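Open day at Brinkmann, Thursday

Quick notes before I forget it all. Got there late – the 56 bus doesnt stop at the works gate any more, so a long walk in from the roundabout. Missed the welcome. Coffee had gone too.

The tour proper was the toy side, which they took over from Stukico. Moulding shop first. Loud, warm, smells of hot plastic. Triin Venckus led our group and shouted most of it. 25 of us trying to hear over the presses. Then colour mixing, then the packing hall. Play kitchens are the big seller now, mostly to nurseries, and the knife block set has been in the range longest.
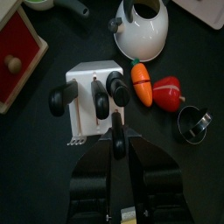
Chang-ho Kwak wanted to know why nurseries would pay for that when the cheap sets are half the price, and said his own lot had been through two in a year. Spare parts, was Triin's answer. You can order one missing piece by post. He didn't look convinced. I was, a bit.

Lunch was soup and a roll, fine. The factory shop is worth the queue – seconds in big bins, no returns. Came away with a tea set for my neice and a bag of odd saucers.

Next one is in August. Book early, wear flat shoes, bring ear plugs.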